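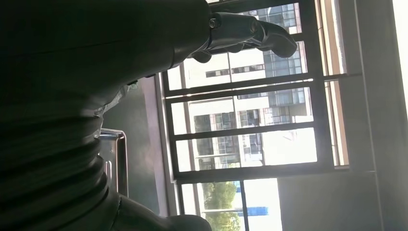

Dark metal by a bright window.

1/ Our district has just spent a year's worth of science department money on a classroom simulation package called Ovenance. I teach eighth grade physical science. I have opinions. Thread.

2/ The pitch came from a company called Baltero. The slide that got everyone nodding said students "retain more" with virtual labs. More than what? I asked. More than with a textbook chapter, said the rep. Well, sure. So would a kid who dropped a brick on his foot.

3/ I asked to see the study. We were sent a two-page PDF with one bar chart. The chart had 156 students in it, one school, one unit on density, and a quiz given the same afternoon. Same afternoon! I remember what I had for lunch the same afternoon too.

4/ No comparison group that did the real lab. I checked twice. If you want to tell me a screen can replace a graduated cylinder, the one thing you have to do is test it against a graduated cylinder.

5/ I should say I am not against screens. I use a planetary motion sim every October and would fight anybody who tried to take it away. You can't bring Jupiter into room 8. You can bring in vinegar.

6/ That is my rule, more or less. If it's too big, too small, too slow or too likely to blow up, simulate it. If it fits on a lab bench and costs less than a pizza, let them touch it.

7/ Remedios Rivas teaches next door and disagrees with me on about half of this. Her point: in a class of 34, maybe six kids get their hands on the equipment and the rest watch. With the software, everybody has to click something.

8/ Fair. But clicking something is a low bar. I sat in on a period and watched a boy finish the pendulum module by dragging the slider until the box turned green. I asked him what changed the swing time. He said "the slider."

9/ The pendulum thing bugs me most. A pendulum is a washer on a string. We have the washers. We have the string. Kids time it, get four different answers, argue about who started the stopwatch late, and that argument IS the lesson.

10/ In Ovenance the answer comes out perfect every time. No friction, no bad timing, no kid bumping the table. So they learn that measurements agree with each other, and then I have to spend spring unteaching it.

11/ Before this it was the Kanex response clickers. Anyone else remember those? A whole closet of them. They were going to "transform participation." The batteries died, the receiver stopped talking to the new laptops, and we went back to hands in the air.

12/ And before that the Carretero wall charts, which I will defend. Ugly as sin, but the one of the rock cycle is still up and kids still turn around to look at it during quizzes (I pretend not to notice). No login needed.

13/ Somebody replied asking what it costs. The license plus training plus "onboarding" came to roughly $1,000 a classroom. Per year. I did the math on what that buys in beakers, hot plates and spring scales, and then I had to go for a walk.

14/ Robel Alemneh at the high school asked a better question than any of mine – what happens to the student work if we stop paying? The answer was that it is "archived." Archived where, and can we get at it? Still waiting.

15/ What I've proposed for my own room: two sections do density with real blocks and water, two do it in the software, same quiz three weeks later. It's not a proper study. It's four classes and one cranky teacher. It would still have a comparison group in it.

16/ If the software kids do better I will post it here, numbers and all. I don't expect to, but I've been wrong before. I was wrong about whiteboards.

17/ To the person who says I just hate change: I built my own spectroscope out of a cereal box last month. Come by and see it.

18/ Quiz drafts are done. If any other middle school teachers want to run the same thing, message me and I'll send the questions. You'll need to bring your own blocks.

29 February 2020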